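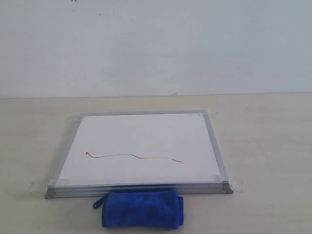

When will the Clircombe building server come back online? The new world opens to all members on Apr 30, 2023, at six in the evening, and the old one will stay up in read-only form until November.

Clircombe, the shared building game server run by the Ikport players' group, has been closed since a failed update damaged part of its map. Members have been able to log in to the chat but not to the world itself. The group says the repair work is now finished and that most of what people built has been saved.

The damage was limited to the eastern side of the map, past the river. In all, 3799 map sections were checked against the last good backup and 49 of them could not be recovered. These have been replaced with fresh land, so anyone who had a house or a farm there will find grass and trees in its place. Players who lost a build can ask for a refund of materials, which will be left in a chest at the main spawn point.
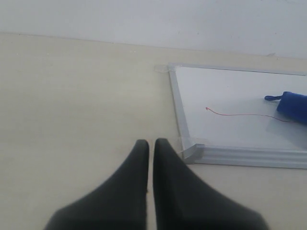

Refund requests need to give the name of the player, the rough location of the build and a list of the main materials used. A screenshot helps but is not required. The group expects to deal with most requests within six days of opening.

The new world also brings a larger border. Players can now travel 200 blocks further in every direction, and the extra land has been left untouched. Claims in the new area work as before – place a sign with your name at each corner and keep the paths between plots clear. Railways may cross the new land if the owners of the plots on either side agree.

Some older rules have changed too. Fighting between players is now limited to the arena, and large automatic farms must be switched off when their owner logs out. The server slowed down badly over the winter and the farms were found to be the main cause.

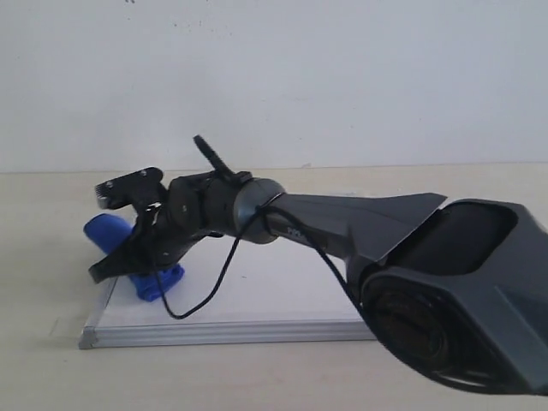 Presance add-on no longer needed

Players who used the Presance add-on to see who was online can remove it before they log in. The same list is now built into the server and opens with the tab key. Leaving the add-on in place does no harm, but it will show an error message on joining.

The server address and the joining password are unchanged.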